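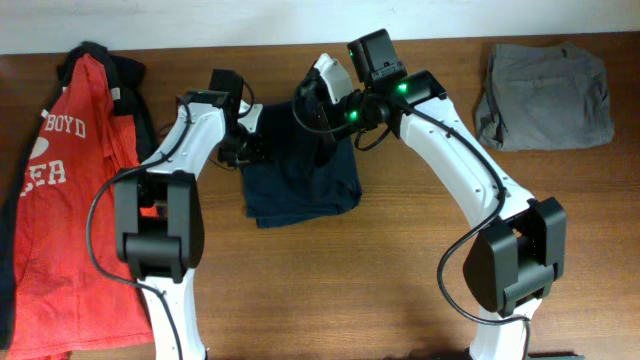
Manee Thongsuk asked last month whether a machine can do her laundry yet. Our answer is a firm nearly. Two arms will now fold a T-shirt, given a clear table and nobody in a hurry. The grey garment by the wall makes a respectable rectangle – the red one is still very much a red T-shirt on a table. Shamim Rana reckons her teenager works to the same standard and eats more.

Then there is denim. 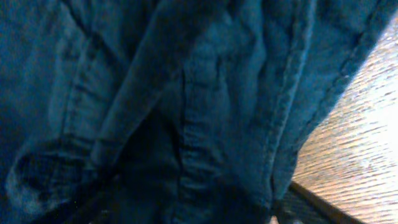 Denim, close up: seams, puckers and plenty of places to go wrong.

Socks have been put off until November. Keep your ironing board.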